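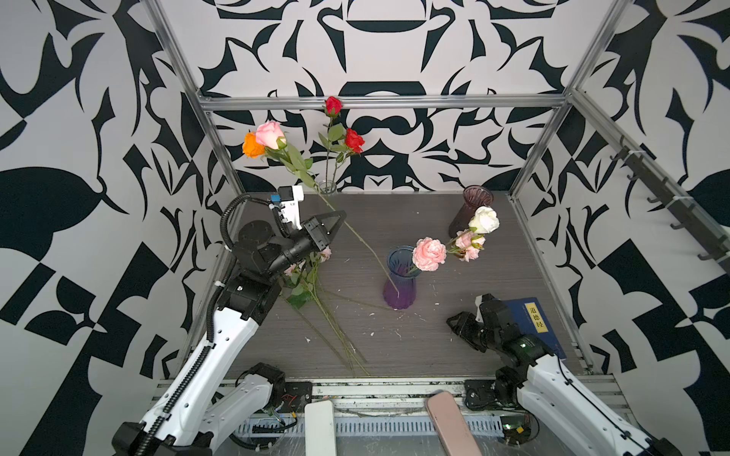
The question of whether machines can do household chores is usually asked about laundry and dishes, and I have answered it in those terms on this blog more than once. I would like to consider a lighter chore this month: putting flowers into vases. It asks for no strength and very little speed, and most households manage it without instruction. Yet it contains a good share of what remains difficult. A rose stem held at a slant, with its lower tip just inside the mouth of a purple-blue vase, must still be brought upright without dragging the bloom across its neighbors, and without tipping the glass. A person corrects for all of this by feel. A machine must either see the trouble coming or sense it through the fingers, and both remain expensive.

I should state my own position. I spent the greater part of my working life in facilities management, most recently at Brungate, where I was responsible for deciding which cleaning and handling tasks could reasonably be given to equipment. Floor scrubbing was the easy decision. Restocking was the hard one, and we reversed it after 3 months. I came away with a respect for the tasks that do not appear on any list of duties, such as straightening a stack that has begun to lean.

Flower arranging belongs to that family. The work begins well before the vase, with a number of stems lying side by side and across one another on a flat surface. One of them must be chosen and taken without disturbing the rest. 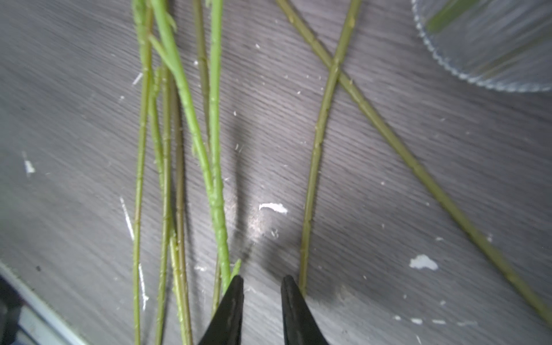

Green stems on the tabletop, two of them crossed at right, with a fluted glass vase in the corner.

Choosing a stem is a harder matter than it may seem. A green stem against other green stems offers few edges to rely upon. Where one passes behind another, the machine must judge whether it is looking at a single stem or at two. The nodes and small bumps along the length provide some guidance, though they also catch on whatever is lying nearby. My former colleague Akash Bhatia, who has spent years on parts handling, compares the problem to picking one cable from a box of cables. He considers the cables easier, as they have no blossom at the far end to protect.

The vase introduces a second difficulty. Clear glass is poorly suited to many depth sensors, which may report the wall behind it or nothing at all. Ribbed glass bends the outline of anything standing inside. Tinted glass is often more cooperative, and I would advise anyone setting such a task to include both kinds, as an ordinary home will contain both.

The third difficulty is the order of work. The first stem has the whole opening to itself and will lean wherever it pleases. Each later stem must share the opening with those already in place, and may push them aside on its way in. Ottilie Haslinger, who kept the flower counter at Pemidton for many years and was kind enough to read a draft of this post, observed that a beginner nearly always starts with the prettiest bloom, and that it is nearly always in the way by the end. I am not aware of a planning method that takes her observation into account.
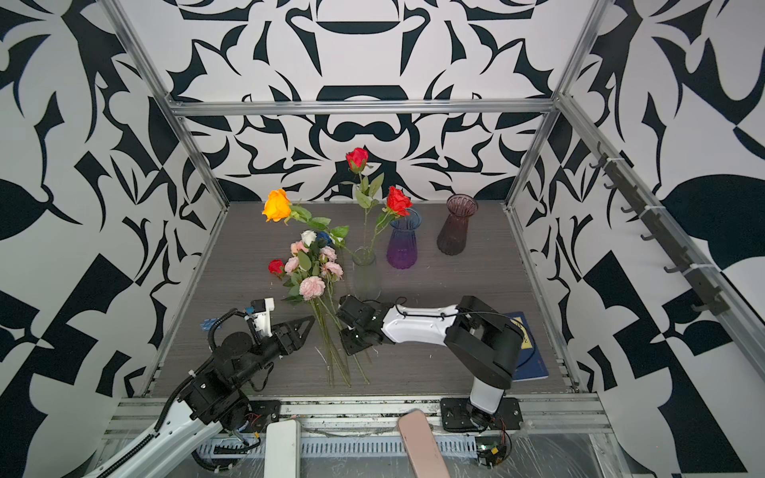 Two red roses in the clear vase, the dark vase empty, and a mixed bouquet laid out in front.

It is reasonable to object that artificial flowers are more forgiving than fresh ones. They keep their shape and do not bruise. I accept the objection, with one reservation. An artificial stem can be stiff in the wrong direction, and a bend put into it is likely to remain until someone takes it out. Fresh stems present the further matter of water, which I would leave until the dry task can be done dependably.

With regard to the general question, my assessment is that two-armed machines can now carry out parts of this chore under favorable conditions, including fixed lighting and a known table. I would not yet leave one alone in a dining room on a Sunday morning with guests expected. The distance between those two statements is where most of the remaining effort will be spent. A correspondent, Sólveig Baldursdóttir, has suggested 2063 as the year by which the matter will be settled. I consider her date cautious but have no better one to offer.

Readers with direct experience of handling thin, flexible items by machine, whether in a nursery, a packing room or a workshop, are invited to write to me through the contact page. I am particularly interested in accounts of how a dropped item is recovered, a subject on which the published material I have read is very brief.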